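Speaker notes: House rules for a shared manipulation bench
Mwanaisha Mwakyusa, Trandcombe
Slot is 4 in the afternoon, after the gripper maintenance talk. Leave time for questions.

Opening

Say who I am and what I look after. I run the bench at Trandcombe where we record two-handed pick and place work. Lovisa Wikström wrote the first version of our rules when she was at Andwood, and I have been changing them ever since.

The rules cover one kind of job, which is a person driving two robot hands through a short task at a table. They don't replace the site risk assessment. If your lab has a stricter rule, keep yours.

We started writing things down after we went back through 1,778 recordings and had to throw out 102 of them. Most of the rejects had nothing wrong with the robot. The layout didn't match the task sheet, or the operator's name was missing, or the task had been changed halfway through a batch and the old sheet was still in use.

Rule one: the task sheet comes first

One sheet per task. It names every item that goes on the table and says where each one starts and where it should end up. Use plain names. If the sheet says "bun" and the log says "pastry", someone will have to sort that out in December when they've forgotten the day completely.

Our food task uses a basket, a bowl, a plate and imitation food, on a green cloth with black fabric behind.

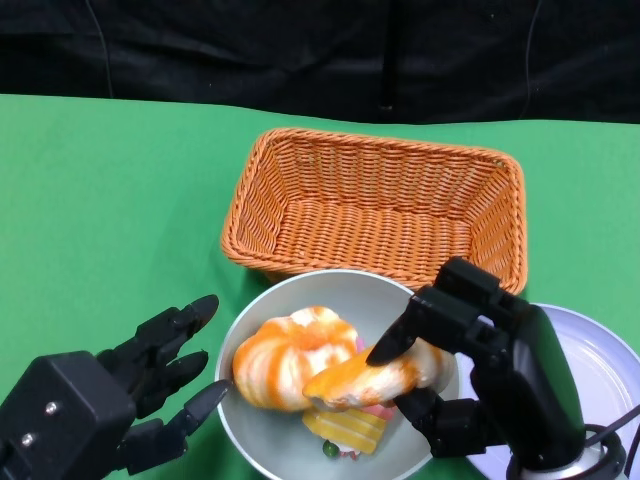 The sheet should also say which hand is allowed to do what. Left and right always mean the robot's left and right. We lost a good part of a week to people using their own left while standing on the other side of the table.

Pause here and ask who has had the same problem. Usually several hands go up.

Rule two: check the table before each recording

The operator reads the sheet aloud and the second person points to each item. It takes less than a minute. Anything on the cloth that isn't on the sheet comes off, including labels and scraps. Smooth the cloth if it has moved. Cables at the back can stay where they are as long as they are clear of the arms through the whole reach.

Don't fix the layout while recording. Stop, put it right, start again with a new number.

Rule three: hands out, then speak

Nobody reaches over the table while the arms are live. The second person says "clear", the operator repeats it, and then the arms are enabled. At the end it goes the other way: arms disabled, operator says "off", and only then does anyone touch the bowl.

Mention the stop button. Each person has one within reach, and we test both at the start of every shift. The test goes in the log even when it passes.

Rule four: know what counts as a bad grip

Soft or ridged items turn in the fingers. Our sheet allows a second attempt at the same item. After that, the recording is kept but marked as failed. Please don't delete failures. The people training on the data want them, and so does whoever checks the hardware.

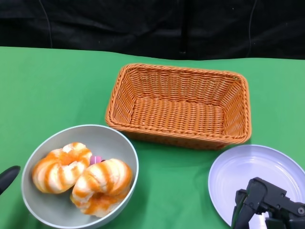 Photo: Trandcombe bench team, food sorting task

Squeezing harder is the usual mistake. Open, lift clear, come in again from above. Keep the free hand out of the bowl unless the sheet says to use it.

Rule five: keep the log the same everywhere

We share recordings with the Lobo project and with Hovau, so the three of us agreed on one log with 7 fields: task, sheet version, operator, second person, start time, result, notes. Lobo wanted more than that. We said no, as people stop filling in long forms after lunch.

The notes field is free text. Write what you saw. "Dropped on the rim, left side" is useful. "Went badly" isn't.

If there's time

Talk about changing the rules. Anyone can ask for a change, but it waits until the current batch is finished, and the sheet gets a new version number. Old sheets go in the folder and come off the wall.

Likely questions: gloves (no), two tasks on one table (no), visitors watching (yes, behind the line).

Copies of the blank sheet and log are by the door. Lovisa has the editable files, so send requests to her.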